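23/09/2018

Back in the lab kitchen until dark. Jhonatan wants the sink task ready for the class demo and I still say we picked it because it sounds easy when you say it out loud. Put the dishes where they go. My nephew can do that.

We have 126 runs saved under the name Fullus, and he talks about reaching 400 as if the number itself will teach the arm something. I asked what happens when the cup is turned the other way. He said we'd collect that too. Fine - and then the bowl, and then a different cup, and then it's February and we're still collecting.

Uthai Chaimongkol came by, watched 18 tries without sitting down, and asked how we were scoring a success. We gave him two different answers. He wrote something in his notebook and left. I didn't like that.

Put one picture in the report draft before I quit for the night:
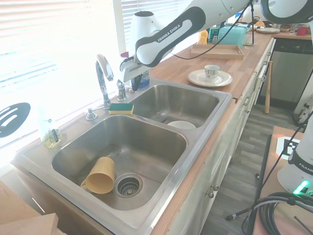 Sink setup, cup on its side in the left basin, bowl in the right.

Jhonatan wants "autonomous" in the title. I took it out, he put it back, I took it out again. Tomorrow we write down the scoring rule before anyone touches the arm - my condition, and he grumbled but agreed. Need to return the Cidau manual too.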